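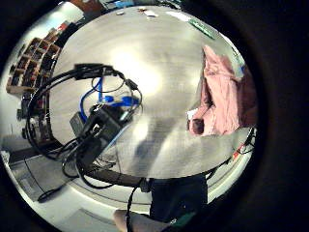

Cables, Chargers and Boxes With Ports: Frequently Asked Questions

The Lolar Swap Room gets more questions about cords than about everything else on the shelves combined, including the bread machine. Shamim Butt used to answer them one at a time at the front desk. Then Shamim asked for this page.

Last updated 14 Dec 2023

Do you take loose cables?
Yes, with a limit of 6 per visit. The limit went in after someone brought us a suitcase of them and kept the suitcase.

What about a cable that's still attached to something?
Bring the whole business. A small black box with its own cord is worth far more to us than a small black box and a promise that the cord is in a drawer at home. If you can't get them apart, leave them together and we'll deal with it.

Everything is in one knot. Do I have to untangle it first?
We'd like you to. Lay the lot out flat on something hard and shiny, where a thin wire has nothing to snag on. A carpet is the worst possible choice and the one most people make. Find the biggest connector and work back from there, loosening the loops as you go. Don't pull the ends. Pulling the ends is how you got here.

If you've been at it for half an hour and the knot is smaller but angrier, bring it in. Wenjie Kang does knots on Saturday mornings and seems to enjoy it.

I have a black cable and a blue cable. Does the color mean anything?
It means one is black and one is blue. Makers pick colors for all sorts of reasons, and the next maker picks differently. Look at the shape of the plug, then at any writing on it, then at the writing again with your glasses on.

The plug fits. Can I assume it's the right power supply?
No. A round plug will slide happily into a device that wants a different voltage, and the device will find out before you do. Match the output voltage and the polarity symbol on the label to what's printed on the device. The amps on the supply should be equal to or higher than what the device asks for. A 500 mA supply won't do for something that needs 1000 mA, however nicely it fits.

How should I wrap a cord for the shelf?
Loose loops, the size of a dinner plate, with one tie. Please don't wind it tightly around the box it belongs to. The wire bends hardest right where it leaves the plug, and that's the spot that gives out.

Rubber bands?
They go gummy. We have a jar of fabric strips by the door, cut from old T-shirts and one very large bathrobe. Take what you need.

Can I wipe the dust off?
Unplug it first. A dry cloth is fine for the outside of the box. Keep sprays away from the ports, and keep your cloth away from anything with bare wire showing. Bare wire goes in the red bin, and no, electrical tape doesn't change our minds.

I don't know what my box does. Will you tell me?
Maybe. Peiyu Xue has identified a surprising number of them, among them two McGrath doorbell units and a thing that waters one plant. If we can't work it out in 3 weeks, it goes to recycling with a label reading "Dravis?", after the mystery box that started the tradition.

Do you erase what's on donated devices?
No. Please do it yourself before you come. We have no wish to know your network name, and some of you should think harder about your network name.

Can I get my cable back? I gave away the wrong one.
Everyone gives away the wrong one. Tell the desk what it looked like and when you dropped it off. "Black, with a plug" will get you shown to a shelf and left there.

When is the next sorting evening?
March, on a date still being argued over. Ermira Angelovski has the sign-up sheet at the desk. Bring a flat tray if you own one, and your own tea.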